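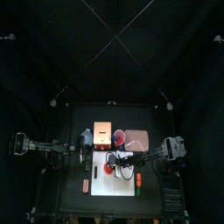 Questions about the Duvetetti record, the tapes, the tour shop, all that. Read before emailing pls, there's one inbox and it's mine. Last tidied up in February, so if something looks out of date it probably is.

## The Duvetetti LP

**Is it sold out?**

Nearly. 1,571 pressed, 1,543 gone. What's left is black vinyl only, on the Kodeck shop. The clear ones went in the preorder.

**How many were clear?**

571. The other 1,000 are black. Same lacquers, same plant, same sleeve. The clear has a slightly noisier run-in on side A if you're fussy. Black is the one I play at home.

**Will you repress?**

Not this year. Maybe after that, depends on the band and what the plant wants for it. If we do it'll be black again, with a different colour on the spine so people can tell them apart. No, I can't put you on a list. There was a list. It got out of hand.

**My copy skips at the start of side C.**

Clean it first. Lot of paper dust in the inner sleeves on this one, sorry. If it still skips after a proper clean, and on a second turntable if you can get at one, email with your order number and which track. A short phone video helps. We've kept a few back for replacements.

**Side D is blank??**

Side D has one track on it, the long one, and it starts very quietly. Give it a minute and turn it up. The playing time on the label is wrong, by the way, it was copied over from an older edit.

**Who's playing on it?**

Oriana Retamal sings and plays the guitars. Thulani Adams on drums and the organ. Felicidad Sarmiento plays cello on sides B and D. Ottó Juhász recorded and mixed it. Saodah Pelupessy did the sleeve, including the lettering, which isn't a font, so please stop asking which font.

**The lyrics on the insert don't match the singing**

Known. Oriana changed two verses on the last day and the insert had already gone off to print. The corrected words are in the folder with your download. The insert stays as it is.

**Where's my download code?**

Small white card inside the second inner sleeve, not the first. It clings to the paper. Tip the sleeve upside down over a table. If there's truly nothing in there, email and I'll send one over.

**What formats?**

WAV, FLAC, MP3. Take the FLAC if you don't know. The vinyl and the digital are different masters, digital is a bit brighter.

## Tapes

**Is the Negi tape the same album?**

No. Negi is Thulani's solo thing, mostly drum machine and field recordings, no singing at all. People keep buying it expecting Duvetetti and then writing in. Listen to the preview first!

**Is it on vinyl?**

No.

**Will it be?**

Thulani says no. I've asked more than you have.

**Tape sounds dull**

Chrome tape, no Dolby. Make sure the Dolby switch is off on your deck. If it's off and it still sounds like it's coming through a blanket then the heads want a clean. Cotton bud, bit of isopropyl, let it dry.

## Orders and post

**When will my order go out?**

Posted in batches, twice a week most weeks. Slower when there's a tour on as half the stock goes off in the van. You get an email when the label's printed, which can be a day or so before it's handed over. So tracking that says "not yet recieved" is normal at first.

**Can I combine two orders?**

If neither has gone, yes. Reply to the confirmation mail, don't start a new one. Postage difference comes back to the card you paid with.

**I've moved house**

Tell me quick. Once it's posted I can't redirect it, you'd need to sort it with the carrier. If it comes back to us we'll send it again but you pay the second postage.

**Corner dings**

We use proper stiff mailers and the records travel outside the sleeve, so seam splits are rare. Bit of wear on a corner isn't a return. A folded corner, cracked record or crushed mailer is, send photos inc. the outside of the parcel. Keep the packaging till we've answered.

**Customs charges?**

Outside the UK, possibly. Down to the buyer. I won't mark things as a gift.

**Can I collect in person?**

No shop, no office. You can buy at gigs.

## Shows

**Are there tickets left for Wimano?**

Ask the venue, they run their own box office and we don't see the numbers. Doors 7.30pm, first band on at 8. There is seating along the side wall, email the venue if you need one kept for you, they've been good about it.

**Are they playing the whole album?**

Most of it. Not in order. Felicidad can't make every date so the cello pieces come and go, and I can't tell you which nights.

**Can I record the show?**

Phone clips fine. If you tape the full set Ottó would quite like a copy. Please don't sell it.

**Support slots?**

The band pick their own. Sending me a link doesn't do much, but I do pass them on.

## Reviews, radio, demos

**I write for a blog / zine / student paper, can I have a promo?**

Download, yes. Say where you write and link to something you've done. Any size is fine. No promo vinyl for this one, there isn't enough.

**Can I quote the lyrics in a review?**

Few lines, sure. Use the corrected ones.

**Can we interview the band?**

Oriana does most of them, by email, and she takes her time. If you have a deadline put it in the subject line. Please read one of the earlier ones so she isn't asked about the name again.

**Radio sessions?**

Two of them can do a stripped down set at fairly short notice. Full band needs more warning and somewhere to park.

**Does Kodeck take demos?**

Not at the moment. When it opens again it'll say so at the top of the shop. Private streaming link only when it does, no attachements.

**I emailed and heard nothing**

Check spam. Then send it once more, same thread. Orders get answered first, everything else after.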